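How to Log Shots and Build a Shot Map for an Amateur Soccer Match

A shot map shows where a team takes its attempts and what becomes of them. The method below was written for Lallow, a club side in a regional league, and works for any team that can put one person on the touchline with a clipboard. No video is required.

What you need

A pitch sheet for each half, printed on letter paper
A pen for live notes
Colored markers for the finished map
A spreadsheet program
A tape measure, once per ground

Step 1. Prepare the pitch sheet

Draw only the attacking half. Mark the penalty area, the goal area, the penalty spot and the arc. Overlay a grid of squares, each standing for 3 yards on the ground. Number the columns from left to right as seen by the attacking team, and letter the rows outward from the goal line.

Pitches at this level differ in width. The penalty area does not, so take positions from its lines and not from the touchline. Measure the full width on the first visit to a ground and write it in the corner of the sheet.

Step 2. Record each shot

Enter one line per attempt, in this order: match minute, shirt number, grid square, body part, result. Use single letters for body part (R, L, H) and result (G goal, S saved, B blocked, W wide or over, P post or bar).

A blocked shot is logged from where it was struck. A cross that drifts on target is not a shot unless the goalkeeper has to play it, in which case mark it with a query and settle it after the match. Penalties go on the sheet but stay off the map.

If two attempts come within the same passage of play, give each its own line and join them with a bracket in the left margin. Rebounds distort the totals when they are counted as separate attacks.

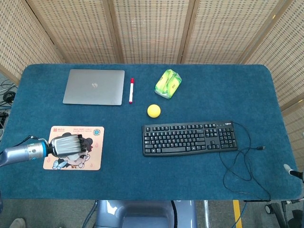 Transfer the notes on the same evening, while unclear entries can still be recalled. Use one row per shot and keep the five columns in the order used on the sheet, then add two more for opponent and venue. Work with the laptop on one side and the paper sheet on the other. A red marker is enough for goals on the printed map; saved and blocked shots can be left in pen. Check the number of rows against the number of lines on the sheet before closing the file.

Step 3. Convert squares to distances

For each grid square, take the center point and measure to the middle of the goal line. Put these values in a lookup table on a second tab so that the distance fills in automatically. The Norenis ground has a marked slope toward one end. No correction is made for it, but the end attacked is noted.

Step 4. Read the map

Do not draw conclusions from a single match. Lallow logged 264 shots over one season, and the pattern was not stable until the first 40 had been entered. Before that point, one afternoon of long-range attempts against Printon pulled the average distance out by 6 yards.

Sort by distance first, then by body part. Compare shots from inside the penalty area with those from outside it, and look at the share blocked in each group. A high share of blocks from outside usually means the ball is arriving too slowly at the edge of the area.

Step 5. Store the sheets

Keep the paper originals until the end of the season. Name each file by opponent and venue, with H or A at the end.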